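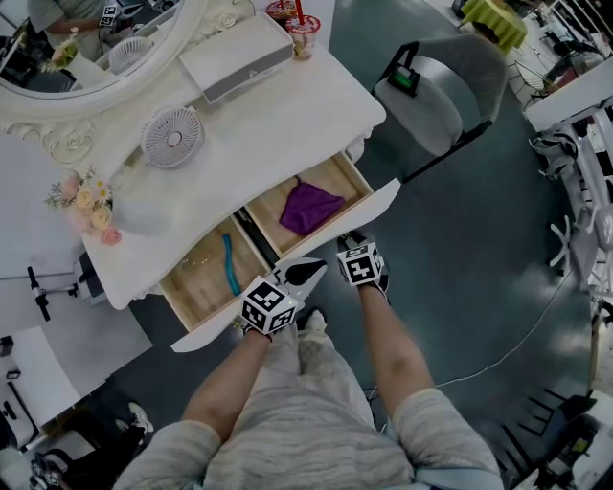
The kettle had only just gone on when she started telling me about the bells, and by the time it boiled we had got as far as 1578, the year the oldest of them was cast. She has been ringing at Trisdale since she was a girl of 17, when a school friend dragged her up the tower one wet evening in January, and she has hardly missed a practice night since.

"I only went to keep her company," she told me, pushing a plate of shortbread across the table. "She gave it up after a fortnight, and I'm still there! I couldn't tell you what it was. The cold, probably. You have to love a thing if you'll stand in that sort of cold for it."

I had always supposed that bell ringing was a matter of strong arms, and she was very kind about putting me right. The heavy work is done by balance, she explained, and a slight person with good timing will ring a big bell far more easily than a strong one who hauls at it. What takes the years is learning to listen. For her first few months she could hear only a great muddle of noise, and then one evening, quite suddenly, she could pick out her own bell among the rest.

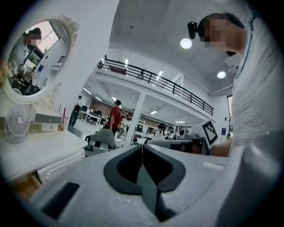
We talked for a good while about the rivalry with Bandent, the next tower along the valley, which goes back further than anyone can remember and seems to be conducted mostly through cake. Each summer the two bands ring together and then sit down to an enormous tea, and each privately believes its own bells have the sweeter tone. "Theirs are lovely," she said, after some thought. "A bit tinny on a damp day, but lovely."

There are 90 steps up to the ringing room at Trisdale, and she takes them more slowly now, with a rest at the little window halfway. I asked whether she ever thought of stopping. She looked at me as if I had suggested she give up breakfast.
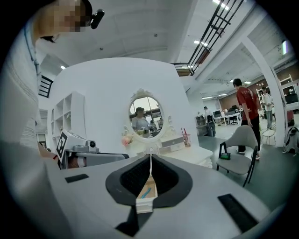

Wojcik, who had been listening from the doorway, put in that she had promised to stop at Christmas, and at the Christmas before that as well, and that the whole band had stopped believing a word of it.

"Well, there's a new learner," she said, laughing, "and you can't leave in the middle of teaching somebody." She wants to see him through his first quarter peal, and after that there are the ropes to be replaced, and then it will be summer again and Bandent will be coming to tea.

Practice is on Tuesdays, and visitors are welcome to climb up and watch. Bring a warm coat.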